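Sofa cushion tidying with a gripper arm - workshop tips
November 8, 2023
200 shares | 15 comments

Quick notes from the Sedton shared workshop build, mostly so I don't forget them. Arm, two-finger gripper, small camera at the wrist, one gray sofa. Goal - put the throw cushions back without anyone getting up.

Start with the fingers. Flat black plates, bolted to the bracket. Check the bolts before every session, all of them. Threadlocker on the ones near the finger base, medium strength, not the permanent stuff. Learned that in October.

Grab low and near an edge. Go for the fat middle of a cushion and the fingers just shove it along the seat. Velvet slides more than you'd think. Thin rubber pads help, bike tube is fine, glue it rough side out.

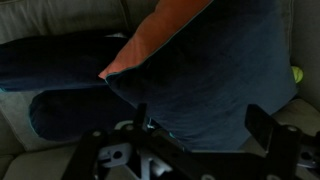
Close slow. Foam squashes and keeps squashing so a position target is no good, use a current limit and stop there. Ours started way too high. Turn it down till the cushion drops, then up one notch.

Lift before you turn. Straight up first, then rotate the wrist, other way round the corner drags and takes the next cushion with it.

Color is a pain. Navy velvet goes nearly black in shade and the Pichler script (the free one, version on the shared drive) lost the outline over and over. What worked -

- a lamp off to the side, not overhead
- look for the teal piping, not the fabric
- exposure locked, auto hunts everytime the plates fill the view
- retake the background shot if the sofa gets bumped

Piled up cushions - take the top one first, even if a lower one looks easier. Pull from underneath and the whole lot comes down on the fingers.

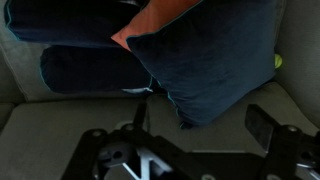

Navy and coral cushions on the gray sofa, what looks like a tennis ball tucked in at the right.

Cables - leave slack at the wrist, then a bit more. Velcro ties, zip ties chew the jacket. Keep them clear of the finger travel.

Log your grabs. We have 1,847 in the spreadsheet now, about 200 of them usable, rest got saved with no lighting note. Write the note first.

Vacuum the sofa too. Lint gets in the finger joints, a dry paintbrush clears it.

Still to do - softer pads, a quieter supply, and teh Zullier mount needs a shim on the left side. Will update when the shim is cut.

200 shares | 15 comments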